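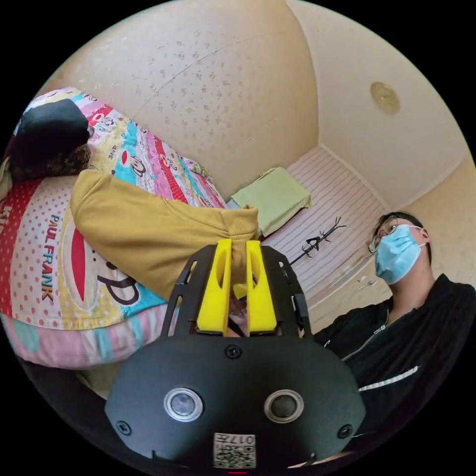 Yellow fingers closed on a fold of mustard-yellow cloth. A small label with a QR code is on the back of the tool.

Keeping the pair in order

The hand-held grippers at Hevora go out in the morning in a padded case and come back in the evening with lint on them. They are used for the Flikomix project, in which people handle clothes in ordinary bedrooms and a robot is later taught from the recordings. Much is written about the robot. I wanted to learn about the tools, so I spent two days in April at the repair bench in Hollmann, where they are cleaned, checked and sometimes taken apart.

The work begins with the fingers. They are yellow plastic and they wear on the inner face, at the tip, where the cloth is pinched. A worn finger still closes, and for a thick towel it is good enough. A thin hem will slide out of it. At the bench they close the fingers on a strip of cotton and pull it slowly with a spring scale, and they write the value in a paper book. Last year 148 fingers were changed. The old ones go in a jar, I did not learn why.
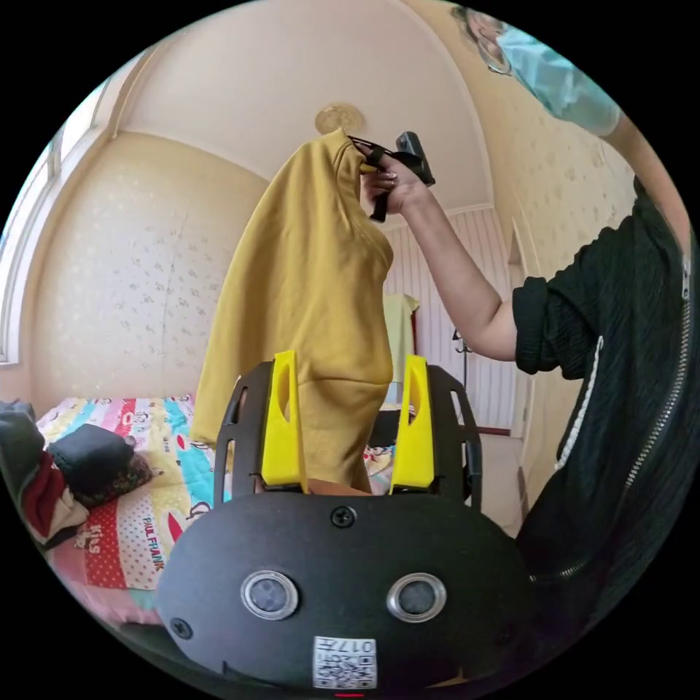
Grippers that work together are also adjusted together, and this took me some time to understand. If one closes a little later than the other, the person who holds them starts to correct it with the wrist, and this correction goes into the recording. With a sweatshirt the fault shows quickly: one tool holds it high at the shoulder, the other has the hem between its fingers, and the whole weight of the cloth hangs from the upper one. For this reason the technicians do the timing check with a real garment and they keep a heavy one in the drawer. The adjustment itself is a small screw inside the handle. A quarter of a turn is normally too much.

After the timing comes the glass. It is wiped with a dry cloth from Kostex, in one direction, and then looked at under a desk lamp from the side. Spray is forbidden at the bench. It was allowed before, and the liquid went behind the metal rings and dried there, and two housings had to be opened for a mark the size of a grain of rice.

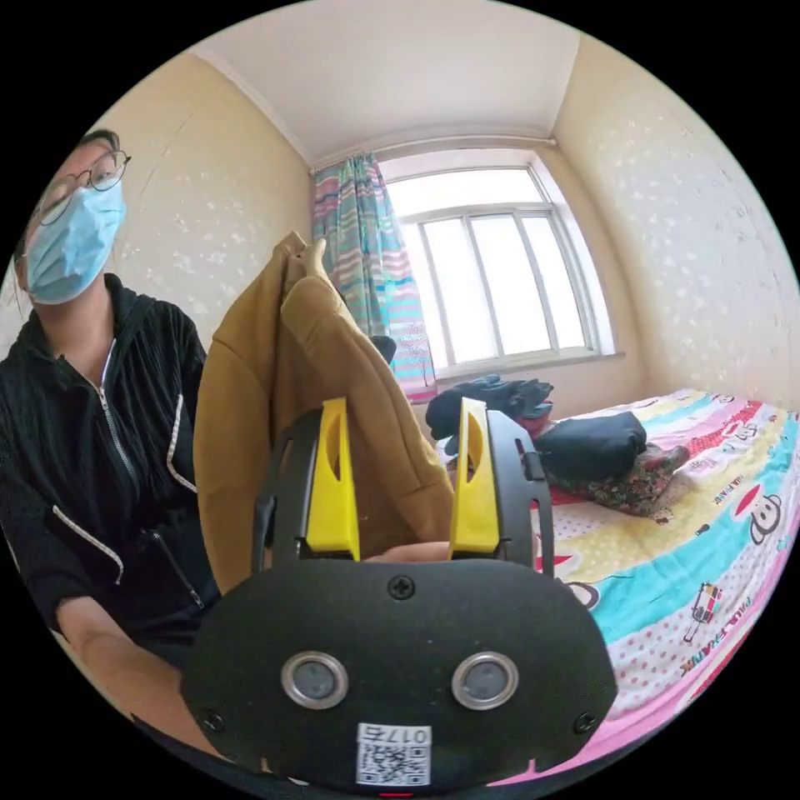

Lint is the quiet enemy. It collects in the rails where the fingers travel and makes a kind of felt with the grease. The first symptom is a sound, a soft click at the end of the stroke, and people who use the tool every day stop hearing it. Now the rails are brushed each evening with a stiff brush and no grease is used. The colour of the lint tells the bench what was handled that day.

Each tool has a number, and the number has its own page in the book. On the page I was shown, the last line was closing number 2906 in the wear test, with the remark "left side stiff, brushed, good." I liked these short remarks. Some of them are in pencil and some have a coffee ring, but the handwriting is always clear. A digital version exists too, and it is filled from the book at the end of the week.
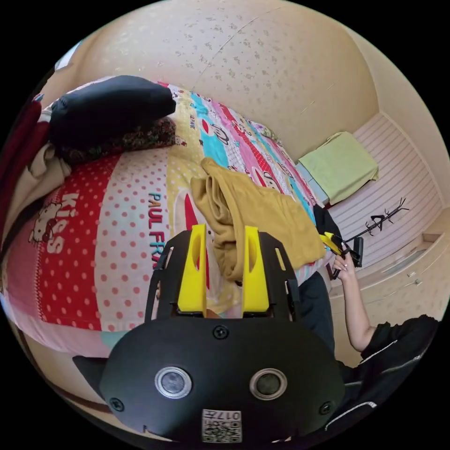 The screws are the last point. They are small and black, and it is easy to tighten them too much when you are tired. Hevora uses a driver with a fixed torque, and after the work each screw gets a dot of paint. If the dot is broken the next morning, the tool stays on the bench. During my visit one did stay. A spare took its place in the case, and the timing of that pair had to be done again from the beginning, with the heavy garment. It took up to 365 seconds for each try, and they needed four tries before they closed the lid.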